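Speaker notes: Rules for sharp things (sim first, then the real arm)
Britbridge meetup, 18 Jun 2018
Talk by Ngọc Đinh, notes by same, please don't circulate until Tươi has read them

BEFORE I START
Clicker. Water. Check the sim window isn't open behind the slides like last time.
Phúc has the timer. 17 minutes of talk, then questions.
Talk slower than you want to.

SLIDE 1, title
Say name. Say Gundwood, we write handling rules for arms that share a room with people. Kitchens, canteens, a packing bench or two.
Not a safety assessor. Say that early, someone always asks for sign-off on their cell in the break. I can't give it.
Talk is about house rules. What a small team writes down for itself, on top of whatever the law and the published standards already require. House rules don't replace any of that. Say it twice.

SLIDE 2, why bother
Ask for hands: who has a written rule for what the arm may pick up? Wait. Then: who has one for what it may NOT pick up?
Expect fewer hands on the second.
Our own list in January was a single line. "No sharps." Lasted until the first customer wanted a kitchen table cleared.
People interpreted it differently. Tùng thought it meant knives. Rosaire thought it meant anything with an edge, including a can lid. Phúc thought it only applied on real hardware, so in sim he was doing whatever he liked.
All of them reasonable readings!! Bad rule.

SLIDE 3, does a rule apply in simulation
Main argument of the talk, slow down.
Our answer is yes. Same rules, same words, same checklist in sim as on the bench.
Reason: the habits move across. So does the code. A path you allowed yourself in sim because nothing can get hurt there ends up in the folder that gets loaded on the arm.
Concrete: approach heights. We had a default approach height in the sim that was lower than the bench one. Somebody copied the file. Collision stop on the bench, bent fingertip, no injury. Half a day lost and a very quiet lunch.
Now one file for both. If you need a different number for the sim you write down why, and the file name says SIM in capitals.

SLIDE 4, the setup
Let them look a few seconds before talking.
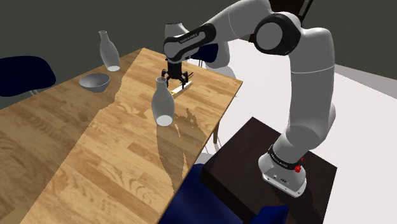

Simulated dining table, gripper over a thin item with a yellow stripe. Bottles and bowl left standing.

Point out the chairs first. People skip the chairs. A chair means a person could be sitting there, so in our rules a chair inside reach counts as occupied. Even in a render. Even when it's obviously empty.
Sounds fussy. Saves an argument later.
Then the bottle nearest the gripper. Ask: would you move it first? Room will split. Our rule says tall things near the approach get cleared or get added to the keep-out list, and the operator picks which and writes it down. No third option.
Then the fingers. Pointing down, straight over the item. Good place to explain the hover rule:

Hover rule
Stop above the item. Full stop, zero speed.
Confirm what the item is. By name, from the list. "Object 4" isn't a name.
Confirm which end is the handle.
Only then go down.

If confidence in the label is below whatever you've set, treat it as sharp. Long and thin and unsure = sharp. Don't let it guess spatula because spatula is easier.
(Rosaire's line from training: "everything is a knife until it's a spoon." use if room is awake)

Somebody will ask what our threshold is. Don't give the number. It's tuned to our detector and it'd be meaningless on theirs. Tell them to measure their own misses, particularly sharp-called-blunt. Blunt-called-sharp just costs time.

SLIDE 5, the list
Show the item list. Don't read it out.
Columns are: item name, sharp yes/no, where to grip, which way it may point, where it may be put down, who approved.
The column that did the most work was "where it may be put down". We'd written pages about picking up. Nothing on putting down. Tươi spotted it in review, credit her by name.
Into a bowl = no. Edge of table = no. Handed to a person = no, not in these rules, separate document, much longer, not ready.
Put down flat in a marked tray. Tray has to be fixed.
8 items on the sharp list now. Started as a free-for-all with people adding things like "pointy fruit". We cut it back.

SLIDE 6, handle or blade
Most disagreement lives here. Budget four minutes, no more.

The obvious rule is grip by the handle. Fine for people. For the gripper it isn't so obvious, handles come thick and curvy and sometimes the fingers slide. A flat blade is a nice easy grasp. Planner loves it. Planner will choose it every time if you score only on grasp quality.
But then the handle swings out at the far end, and you've got a blade between your fingertips, and wear on the pads, and if it slips you don't know which way it turns.
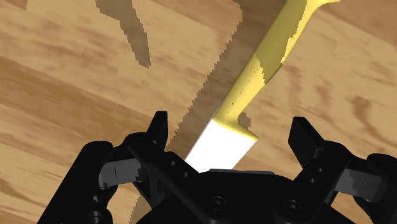

Wrist view, sim. Fingers open, blade between them, handle away from the gripper. No clamp yet.

Leave it up while talking about the decision point. Fingers open, so stopping is still cheap. Once they close you own the problem.
Our rule at this point reads, and I'll read it word for word:

"With the fingers open and a sharp item between them, the operator shall confirm the grip zone against the item list. If the grip zone shown is not the grip zone listed, the arm goes up the way it came. The fingers do not close to adjust."

Last sentence is the one to underline. People love to nudge with the fingers. Close a bit, shift, close again. On a mug, whatever. Not on a blade.
For kitchen knives our list says handle. So with the blade between the fingers like on the slide, under our rules the answer is go back up. Re-plan. Let the room chew on it.
Stesel do it differently, they allow a blade grip flat side to pad, with a slower speed and a guard on the path. Had a long call with them about it. I don't think they're wrong. They have trays with blade slots and we don't. Point is they wrote it down and everybody on their floor gives you the same answer.

Note for me: mention the shadows. The knife shadow runs beside the knife and it's got that stair-stepped edge. Render artifact. A detector trained on only that kind of shadow may do odd things with real ones. So rule: no sharp item moves from sim list to bench list on sim images alone. Needs real camera runs as well. Tùng has the write up if anyone wants it.

SLIDE 7, logging
Keep quick.
Log every abort. Log who, which item, which step, what the label said.
Don't grade people on aborts. Võ did (the older team, before it was folded into ours) and the aborts went to zero within a month and so did the honesty.
We have 213 aborts in the log so far. I'm happy with it. Most are at the hover, which is where I want them. Some at fingers-open. A few after close, and each of those gets a sit-down the same day.
Sit-down has a fixed length, about 2 pages of notes max, no slides. Phúc runs them becuase he doesn't get cross.

SLIDE 8, stop button
Every operator touches the stop before the session. Physically. Hand on it. Then says out loud where it is.
In sim as well, yes. The keyboard stop. Same key every machine, we had different keys on different laptops for months, embarrassing.
The e-stop isn't part of the task. If the plan needs somebody to hit stop for it to end well it's a bad plan.
Skip the story about the coffee if short on time.

SLIDE 9, what went wrong with the rules themselves
Be straight here, audiences like this bit.
- First version too long. Rosaire printed it and it didn't fit in the folder.
- Used "should" and "must" and "shall" all mixed up. Now only shall and may.
- Owner was "the team". Nobody updated it. Owner is now Tươi, by name.
- Didn't say when a rule ends. We had a rule about a gripper we'd sold.
- Translated parts were done late. Operators who read Vietnamese first had the old version for weeks. Fixed, both versions go out together or niether does.

SLIDE 10, if you want to start
For people going home to write their own:
Start with the put-down column.
Walk one item through, beginning to end, with someone who'll disagree with you.
Do it in sim. Then do it again on the bench with a dummy blade, blunt, bright color, and see which rules you skipped.
Put a name on it and a review date.
Get somebody qualified to look at the real cell before a real blade goes near it. Third time saying this. Fine.

QUESTIONS I EXPECT
Can we have your list? Yes, email Tùng, he'll send the current one. Ours, for our arm. Don't just rename it.
Does it slow you down? Yes. The hover is the slow part. Gets shorter once the labels are good.
Why not ban knives? Some sites can. The kitchen people can't, the table has to be cleared by somebody.
Soft grippers? Don't know enough. Say so. Point at Rosaire.
Handover to a person? Not tonight. Next document.

AFTER
Get the adapter back from the desk.
Write down who asked about chairs, want to follow up with them.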